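Bench arm set-up guide
Section 4: Parking the arm 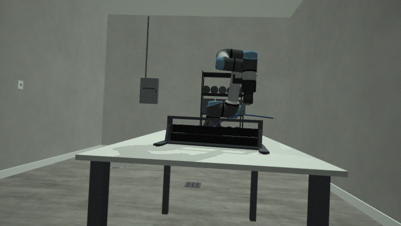

Bramwood Shared Workshop — Robotics Group

Do this before you fit or remove the tray fixture.

1. Clear the tabletop in front of the tray.
2. Set the speed to 16 per cent.
3. Run PARK. The elbow should end up high, with the gripper tucked in beside the body and well above the table.
4. Check that the blue cable is clear of the lower links.
5. Press stop and switch off at the wall.

Note: the tray feet must rest flat on the table.

Caution: keep hands out of the tray channels until step 5 is done — the arm can drop when power is cut.

Related
Section 3: Levelling the table
Section 5: Griltar gripper settings

Contact: Zübeyde Aksoy, ext. 2579 | Back to top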